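Call for Participants: Hand-Held Gripper Build, Cliltow Shared Workshop

We are looking for 18 people to help build and try out a pair of hand-held grippers at the Cliltow workshop. The project is called Singhal. It started on a kitchen table and moved to the shared bench when it outgrew the kitchen. The grippers are held one in each hand, and what they record is meant to teach a two-armed home robot to do small tabletop jobs. The robot is a separate build, called Virard, and you will not need to work on it.

The mechanical design is mostly settled. Each finger is an arm with brass inserts, and a flat pad block at the end does the gripping. Pads wear, screws work loose, and we need more hands than we have.
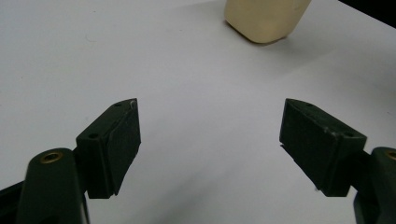
Pad blocks on the current fingers, jaws open.

What you would do

Sessions run for 2 hours, mostly in the evening starting at 6:30. You would spend the first part at the bench checking the grippers: screws, pads, cables, and whether the jaws close evenly. After that you pick up and set down small objects with one gripper or both, following a short task sheet. There are 36 tasks on the full list. Most people will get through a handful per session, and we would much prefer slow and clean to fast.

You will also fill in a one-page log. If a pad slips or a joint feels stiff, write it down -- the log decides what gets changed before the next session.

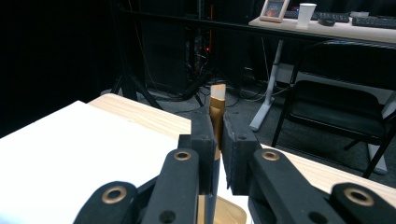 Do I need to have built anything like this before?
Basic comfort with a screwdriver and a hex key is enough, and we go over the rest in your first session.

Who we are looking for

You should be 18 or older and able to use both hands at a table for 20 minutes at a stretch, with breaks in between. Left-handed people are very welcome, as the handles were drawn by a right-handed person and it shows. If you have experience with 3D printing, wiring, or small mechanisms, tell us -- there are two longer bench roles open for people who want to help with the next version of the linkage. 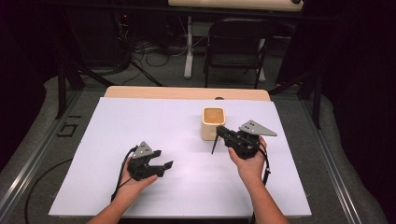

Two-handed work on the foam board, one gripper in each hand.

Practical details

Sessions begin in March. We ask for at least four from each participant. This is a hobby project and the roles are unpaid, but we cover bus fare and there is supper after each session. Anyone who finishes four sessions can take home a set of the printed parts and the drawings. Recordings cover the table and your hands and forearms. Please wear short sleeves or sleeves that roll up, and take off rings and bracelets.

The workshop is on the ground floor of the Asum building, unit 103, with step-free access from the parking lot.

To apply, leave a note in the Singhal tray at the front desk or use the contact form on the workshop page. Include your name, the evenings you can make, which hand you write with, and a line or two on anything you have built or repaired. Applications stay open until all the places are filled.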